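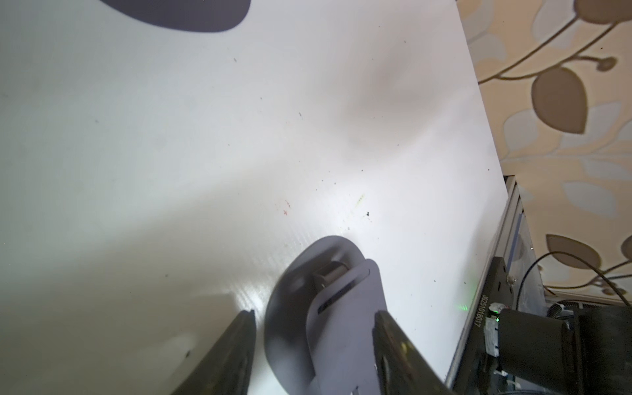
Three Thousand Points and a Pot of Tea: Talking with the Organizer of the Mistport Muster

The woman who runs the Mistport Muster asked me to leave her name out of this, partly out of modesty and partly (she laughed) so her dentist doesn't find out how she spends her weekends. She has played fantasy miniature battles since she was 14, and for the last few years she has run the biggest get-together in our corner of the hobby, up the hill from the ferry landing.

We met at four in the afternoon in the café under the Wusgate club rooms, and I'm afraid I let my tea go cold, because once she gets started on goblins there is really no stopping her, and who would want to!

"I never meant to run anything," she told me. "I wanted a game against somebody who wasn't my brother. So I put up a notice, and nine people came, and one of them brought a dragon he'd been painting for two years. Well, you can't send a man home after that."

This September she had 76 players signed up, with 36 of them playing the big 3000 point format, and I asked whether armies that size aren't a bit much for one day. She thought about it for a good while.

"They are if you play to win. My first one took us until midnight and we'd only got to turn four. But you get to put everything on the table, all the silly units you've loved and never had room for. I've got a block of spearmen I painted when my daughter was a baby, and they're dreadful, they've got eyes like poached eggs, and they always go in the front rank."

Her own army is undead, led by a necromancer called Cui who has lost, by her careful records, 86 games. She keeps the tally in the back of an old address book. Cui's worst defeat came at the Dralgate open, where he blew himself up casting his very first spell.

"My opponent felt so bad he bought me lunch," she said. "We've played every winter since. He still hasn't let Cui get a spell off."

I asked what she would say to somebody with a half-painted army in a closet, which is to say, me. She told me to bring it in the spring, gray plastic and all, and she'd find me a game against someone kind. Then she went upstairs to look for her dice.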